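Play Materials and Early Maths
Session 4: Sorting with bricks
Tutor: Hala Shawky
Kastcombe site, notes revised 9/6/22

Read before the session: Belhaj's handout on loose parts, and the two pages by Geum-ok Shim on tidying up as a maths activity.

1. What is claimed for sorting

You will hear that sorting bricks by colour "builds early maths". It may do. Most of what gets written down in support of it is a child putting red with red, something many of them could do before they joined the group. Mostafa Sqalli's observation notes from the Naciri nursery are the best we have on this course, and even he records 65 minutes of brick play with roughly 12 minutes that he was willing to call sorting. The rest was building, swapping, guarding and throwing.

So be careful with the word. A child who lines up bricks has lined up bricks. Whether there was a rule behind the line is a separate question, and you need more than the finished line to answer it.

2. Colour gets in the way

Colour is loud. If every brick is a different colour, colour sorting gives you a lot of groups of one, and the child has nowhere to go next. If all the bricks are the same size, size is no use either. The commercial sorting sets (Skastatura is the one in our cupboard) avoid the problem by giving you matched sets in a few strong colours. That makes the task tidy and, in my view, too easy to learn much from.

Hicham Bouzid disagrees and thinks matched sets are right for the under-fours. His argument is in the reading pack. I don't find it convincing, but read it.

3. Mixed bricks

A short mixed row is harder to sort and more useful to talk about. Put it in front of a baseplate so there is somewhere to build when sorting runs out of steam, and it will. Leave the bricks at odd angles. Straightening them first is doing part of the job for the child.

Questions to try on yourselves before you try them on anyone else:

Which bricks would you call small, and small compared with what?
Does a brick standing upright count as tall, or is it only standing?
Is a flat plate a brick?
Are pink and magenta the same group? Ask a partner before you decide.

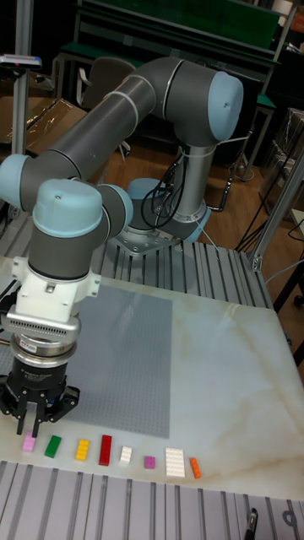
Fig. 1. Mixed row in front of a grey baseplate. The red brick stands upright; the larger white piece is a flat plate.

Work from Fig. 1 in pairs. Find two ways of grouping the row that do not use colour, and write down any piece that refuses to fit. Don't force it. If your rule needs an "except for", keep the exception in your notes, as that is the part we will discuss.

4. For next time

Bring one observation of your own, no longer than a page. Record what the child did and said, in order, and leave the word "sorting" out until the last line. The Gesutton checklist is available if you want it, though I'd treat its 18 tick boxes with some suspicion: several of them cannot be told apart by watching.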